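How to pack a school backpack so it doesn't hurt

Updated 2022-10-03

Most advice on this subject comes from people selling backpacks. I've read the Terkitel guide and the Driris one, and both get to the words "ergonomic system" before they get to the word "book." I don't trust either. What follows costs nothing, and you can check it at home with a bathroom scale.

Before you start

Empty the bag completely. Turn it upside down over the trash and shake it. I did this with my daughter's in May and found a library book due in 2019, plus enough gravel to fill a mug.

Step 1. Weigh what is left

Stand on the scale with the empty bag, then without it. Some of the padded models weigh a lot before anything goes in. The Baert we tried had a frame, a hip belt and 26 pockets according to the tag, and I fail to see what a fourth grader keeps in the last 20 of them.

Step 2. Sort by day

Lay everything out and ask what is needed tomorrow. "Just in case" is how a bag gets heavy. Folders that only travel on test weeks can stay on a shelf.

Step 3. Heavy things against the back

Put the biggest books in first, flat against the panel that touches the child. Lighter things go in front. If you put a water bottle in one side pocket, put something in the other, or the whole bag will lean. Lunch goes on top, whatever the label says about a lunch compartment.

Step 4. Set the straps

Both straps, snug, with the bottom of the bag no more than 3 or 4 inches below the waist. Set them with the bag full. Straps adjusted on an empty bag will be wrong by the time you reach the door.

About chest clips: Cedel makes one that is supposed to "redistribute" the load. It keeps the straps from sliding off narrow shoulders. I'd call that useful and leave it there.

Step 5. Walk test

Have the child walk the length of the house and back. Look for leaning forward or a hand pulling at a strap. If you see either, take something out. Don't tighten anything yet.

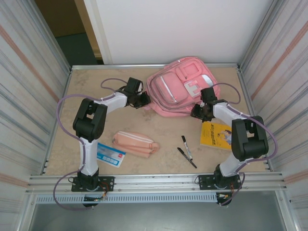
One reader wrote in to say that step 5 is useless with teenagers, who will claim the bag is fine no matter what is in it, and that she weighs her son's on Sunday nights while he's asleep. Fair enough. The scale is harder to argue with.

Repeat the whole thing every month or so. The gravel comes back.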